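4.2 Regeln für die Aufnahme am Zweiarmplatz

Die Regeln aus Abschnitt 4.1 gelten für alle Plätze. Für Arbeiten mit zwei Armen über einer gemeinsamen Tischfläche reichen sie nicht aus. Grund: Die Arbeitsräume überlappen, und die meisten verworfenen Episoden stammen genau aus diesem Bereich. Von 574 Aufnahmen der Serie Comilbridge wurden 533 akzeptiert, der Rest fiel bei der Durchsicht durch (Kriterien siehe Anhang B). Die Durchsicht machten Nhàn Đồng und Quang Tiêu unabhängig voneinander, strittige Fälle entschied Sang Chu.

Ausgangslage. Die Platzordnung in der Fassung vom 20. Mai 2019 kannte nur einen Arm pro Tisch. Sie wurde für Dinimitz übernommen und dann stückweise ergänzt, leider ohne Versionsnummern. Welche Regel wann galt, lässt sich für die frühen Aufnahmen nicht mehr in jedem Fall klären. Wir geben hier deshalb nur den konsolidierten Stand wieder.

Ruhelage. Der nicht benutzte Arm steht vor Beginn der Episode in der Ruhelage und bleibt dort. Kein Nachführen von Hand, auch nicht bei angehaltener Aufnahme. Muss er doch bewegt werden: Episode beenden, neu anlegen, Nummer nicht wiederverwenden. In Rumville wurde das anfangs anders gehandhabt, die betreffenden Dateien sind im Verzeichnis gekennzeichnet.

Kabelführung. Schlaufen am Arm sind zulässig und bei großen Gelenkwinkeln auch nötig. Sie dürfen in keiner Stellung die Tischfläche berühren. Geprüft wird einmal pro Schicht, und zwar mit dem vollen Bewegungsumfang und nicht nur mit dem der jeweiligen Aufgabe. Kabel auf dem Boden außerhalb des Gestells sind von dieser Regel nicht erfasst - für sie gilt die allgemeine Hausordnung. Bình Khúc hat vorgeschlagen das zusammenzulegen, bisher nicht umgesetzt.

Greifgut. Dünne, stabförmige Objekte sind der schwierigste Fall in unserem Katalog. Zahnbürsten, Stifte, Pinsel. Für sie gilt zusätzlich:

(a) Anfahrt mit geöffneten Fingern, Schließen erst nach Stillstand des Handgelenks.

(b) Schließkraft höchstens 60 Prozent des am Gerät eingestellten Maximums.

(c) Maximal 5 Greifversuche pro Episode, danach Abbruch und Vermerk "nicht gegriffen". Auch abgebrochene Episoden werden gespeichert.

(d) Behälter vor der Episode ausrichten, während der Episode nicht anfassen.

Verpackung. Offene Frage lange Zeit. Transparente Folie stört die Tiefenschätzung und verändert die Reibung, beides unerwünscht. Andererseits liegt solche Ware im späteren Einsatz nun mal oft verpackt vor. Wir lassen verpackte, teilweise verpackte und unverpackte Stücke im selben Behälter zu, verlangen aber einen Eintrag im Feld "Zustand" für das jeweils gegriffene Stück. Das Feld fehlte bis Januar in der Eingabemaske und wurde von Thoa Văn nachgetragen, soweit aus den Aufnahmen erkennbar. Lose Folie auf dem Tisch ist vor der nächsten Episode zu enfernen.

Umgebung. Der Hintergrund wird nicht abgehängt. Stühle, Rechner und Gestelle außerhalb des Tisches dürfen sichtbar sein, Personen nicht. Wechselnde Hintergründe waren in der Serie Mai sogar gewollt, der Effekt auf die Erkennungsleistung wird in Abschnitt 5 behandelt. Unschärfe durch Bewegung oder geringen Abstand ist kein Ausschlussgrund, solange die Finger und der Behälter klar zuzuordnen sind. Abbildung 7 zeigt eine Ansicht vom Handgelenk aus, die nach diesem Kriterum zulässig ist.

Abbildung 7: Handgelenkansicht, Aufgabe "Zahnbürsten". Geöffnete Finger mit weißem Griff dazwischen, links der Drahtkorb mit überwiegend verpackten Stücken, oben der zweite Arm mit Kabelschlaufe.
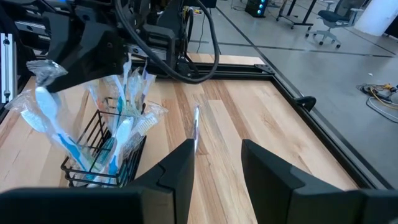

4.3 Protokollierung und Abbruchkriterien

Jede Episode erhält genau einen Protokolleintrag. Pflichtfelder sind Platz, Aufgabe, Bediener, Zustand und Ergebnis. Freitext nur bei Abbruch, dann aber immer.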